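Open day at the Flondberg woolen mill

The mill in Flondberg opens its doors to visitors on one Monday in November, and this year I finally had a free day for it. I knit since I was a child, but I had never seen where yarn is made, only the shops where it is sold.

From Skudstead there is a bus that goes along the river and stops in front of the mill gate. The trip takes 90 minutes and the last part is quite slow, with many curves. I advise to sit on the left side, where you have the water the whole way. The ticket can be bought from the driver, but only with coins.

Entrance to the mill is free. We were divided into groups of 10 and each group received a guide, ours was a retired spinner who had worked on almost every floor. She spoke softly, and in the rooms with running machines I could not follow all of her explanations. For this reason my notes about the carding are shorter than I wished.

The tour begins in the sorting room. The fleeces lie on low tables and you are allowed to put your hands in them. My fingers were greasy from the lanolin for the rest of the morning and smelled strongly of sheep. The guide showed us how she pulls a lock of wool close to her ear and listens: if it makes a crackling sound, the fiber is weak and will break later in the spinning. I tried it with two locks and I heard no difference.

After this comes washing, which we saw only through a window, and then the carding. The carding machine is a Pretorius, very long and painted dark green, and it fills the room nearly from wall to wall. The wool goes in as a cloud and comes out as a thin veil, so thin that the light passes through it. I could have stayed there an hour. A child in our group asked if it was possible to sleep in it, and the guide said that the mill cat had tried.

On the upper floor is the spinning. There are 3 spinning frames, but one was stopped and open for repair. For me this was lucky, as we could look at the spindles closely and see how the thread is led. The floor is old and moves a little under the feet when the other two are running.

The dye room was the part I had waited for, and it disappointed me a little. The vats were closed, and we saw only sample cards on the wall. They are beautiful, particularly the browns made with walnut, but I would have liked to see one color come out of the water. Perhaps on a normal weekday one sees more.

In the canteen they served pea soup with dark bread and a very sweet almond cake. The Pallinov knitting guild had a table beside the door where you could bring a sweater with a hole and learn how to mend it. I had not brought one, which I regretted.

The shop sells yarn by weight. I bought 400 grams of undyed gray, enough for a vest, and a small bag of carded wool that I have no plan for. The prices are lower than in Skudstead, but the choice of thin yarns is small.
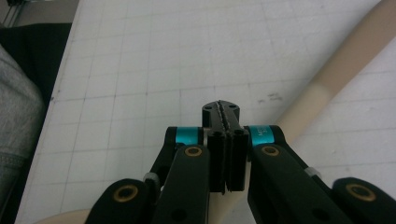 Day trips

The shop is closed during the lunch hour. Bring warm shoes, the sorting room is not heated. The bus back to Skudstead leaves from the other side of the road, next to the bridge.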